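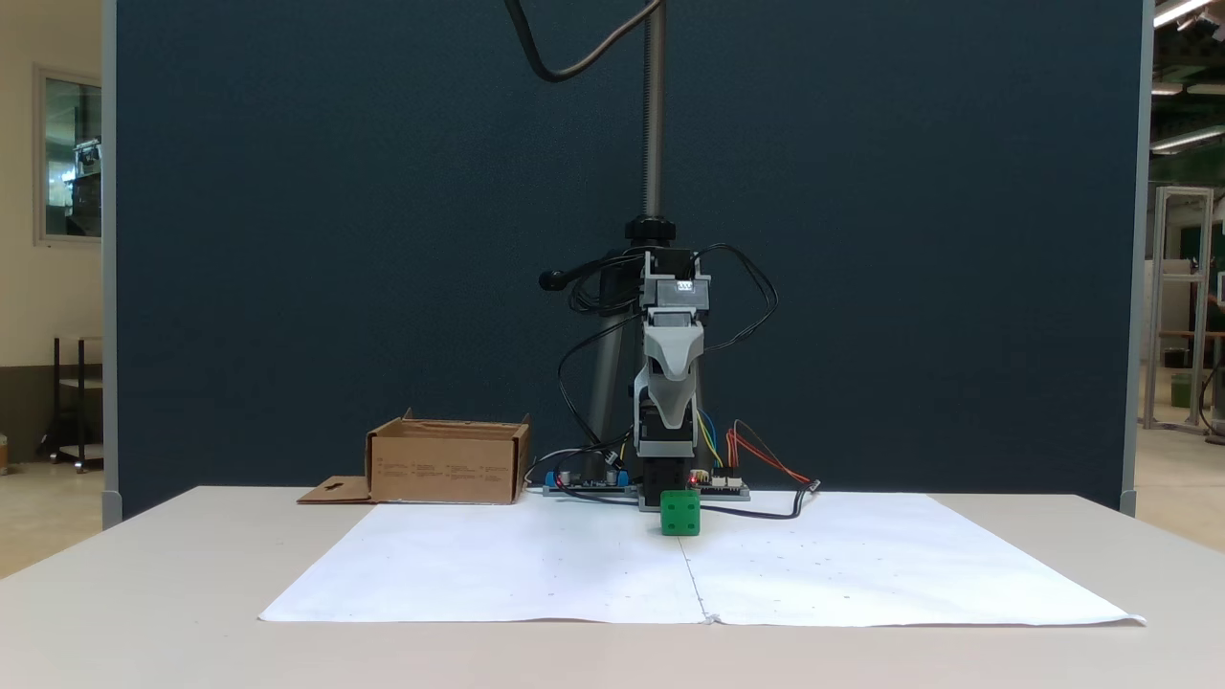
Gredbridge Tabletop Objects - data card

Summary

Gredbridge is a set of 3,674 annotated stills of ordinary objects on a white table covered with a sheet of paper. The object of interest in most records is a green cube marked like a die. A brown cardboard box appears in part of the set as a second object. Annotations cover object class, position on the paper, visible face of the cube and state of the box flaps.

The set was put together at Cledorbridge by Shazia Talpur (annotation, schema) and Ehsan Farooqui (table layout, export scripts). It replaces the older Gouveia set, whose position labels used the table edge as origin and can't be mixed with these.

Contents

records.csv - one row per still
layouts.csv - one row per table layout, 53 in total
faces.csv - cube face labels
splits/ - train.txt and test.txt
notes/ - free-text remarks, one file per layout

The training split has 2,000 records. Everything else is in the test split. A layout never appears in both.

Objects

cube. Bright green, with rounded edges and dark marks on the faces. The label face_front holds the face turned toward the near edge of the table. Allowed values are 1 to 6 and "unclear". Annotators were told to use "unclear" if shadow or angle left any doubt, and 79 records carry that value. Top and side faces are not labeled.

box. Brown cardboard, labeled as open or closed. Open boxes have an extra field, flap_contact, set to yes when a flap lies on the table surface. Print on the panels was not transcribed. Stills without a box have an empty value in this field, not "no".

paper. One large white sheet. It is treated as surface and has no bounding box. Layouts are described relative to it.

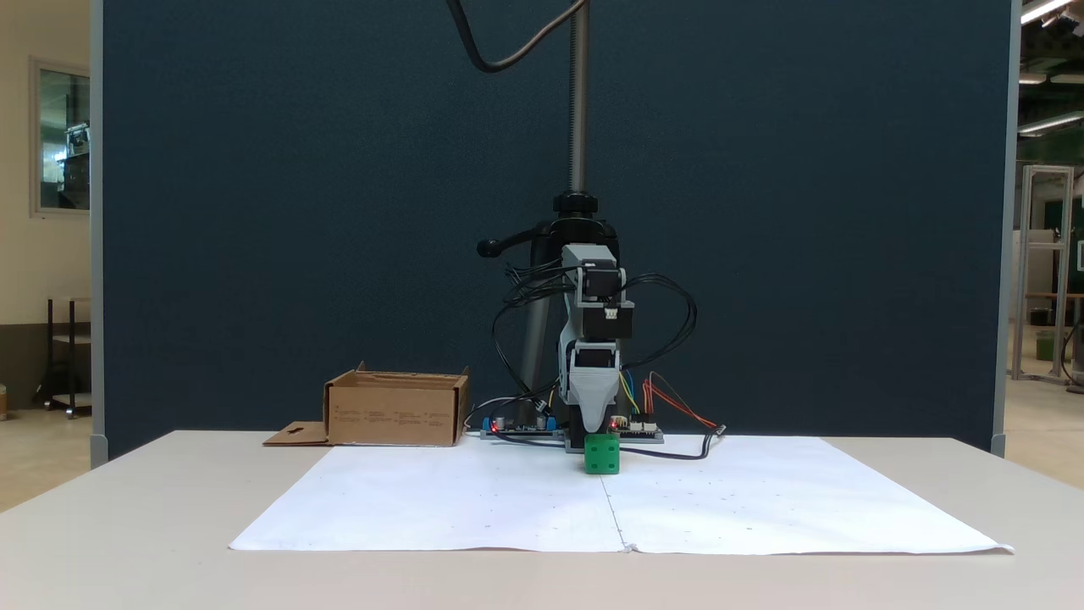 Page last changed: May

Surface and coordinates

Position is given as two numbers, x and y, both running from 0 to 1 across the paper. The origin is the near left corner of the sheet. The value refers to the middle of the cube's base as judged by the annotator. Box positions use the same system and may be negative, as the box is allowed to stand off the sheet.

The paper is never perfectly flat. Creases, wrinkled edges and small dark marks are part of the surface and were left in. Do not use the marks as fixed reference points: sheets were replaced between layouts and the marks differ from one sheet to the next. The crease field in layouts.csv is yes, no or faint. It was filled in once per layout, so a crease that became more visible later will not show up there.

Fields in records.csv

record_id - integer, not continuous
layout_id - key into layouts.csv
cube_x, cube_y - decimal, three places
face_front - see above
box_state - open, closed or empty
flap_contact - yes, no or empty
annotator - ST or EF

Known problems

1. Early records store cube_y with a comma as the decimal mark. The loader in Clidima handles this. Other readers may import the column as text.
2. Flap labels are weak when the box stands near the back of the table. Treat flap_contact as a hint in those layouts.
3. A cube near the middle crease was sometimes given cube_x of exactly 0.500. Ehsan corrected the ones he found; some are left.
4. The notes files mix inches and centimeters - check the first line of each file for the unit.

Uses

Suitable for object position, face reading and surface segmentation where a rough boundary is enough. Not suitable for color work. The lights over the table were not matched between layouts, and the green of the cube shifts visibly on the Saturday layouts.

Loading

Run clidima load gredbridge from the folder that holds records.csv. Add --no-box to skip every record with a value in box_state. The split files are read by default.

Corrections to labels go to Shazia Talpur with the record_id and the proposed value. Send layout questions to Ehsan Farooqui.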